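Ticket: Order labels print with wrong margin after update
Product: Plonar Label Desk
Opened by: Dayana Ospina, Hellutmont
Status: Waiting for customer

Entry 1, Dayana Ospina
Good morning. We have used Plonar for our shipping labels for two years without any big trouble. After the update in April, every label comes out shifted to the right by 4 mm, so the last digit of the postcode falls on the perforation. The carrier has already returned 6 parcels to us. The printer is the same as before, the roll is the same as before, and the test page of the printer itself is correct. 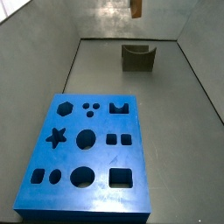 The first record is the foam board, and it is a good test for you, as it has the longest product name in our catalogue and the name takes two lines on the label. Please look at the record and not only at the printed sheet. The name field says "board, blue, with cutouts", which agrees with the blue board with its hexagonal and other cutouts in the picture, so the data arrives correctly. Only the position on the paper is wrong. If I shorten the name to one line, the shift stays the same.

Entry 2, Plonar support
Thank you for the clear report. Could you please tell us which paper size is selected in the print profile, and whether the shift is also there when you export to PDF?

Entry 3, Dayana Ospina
The profile says "Akbari roll, 50 mm". In the PDF the label is in the correct place — I measured it on the screen with the ruler tool. So I think the fault is between the PDF and the printer. I removed the printer from the computer and installed it again, but there is no change. I also tried from the computer of my colleague, who had not yet installed the update, and there the label is good.

Second record, with the short name:

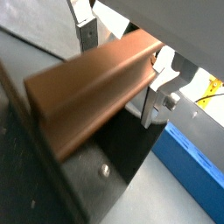 Attachment 2: brown bar, angled profile.

With this one the shift is again 4 mm, so the length of the text has no influence.

Entry 4, Plonar support
We could repeat the problem. The new version reads the left margin two times, once from the profile and once from the driver. Please open Settings, Print profiles, and set "Left offset" to 0. Leave the driver as it is.

Entry 5, Dayana Ospina
I did this and the single labels are now correct. Unfortunately the batch print is not. I sent a batch of about 500 labels to the warehouse at 14:20 and had to stop it, as the old offset came back from the second page. It seems that the batch window keeps its own copy of the profile. I also have the Arnoris connector switched on, in case this is important.

Entry 6, Plonar support
Please close the batch window, delete the saved batch and create it again from the corrected profile. The connector can stay on. Let us know the result with a small batch first.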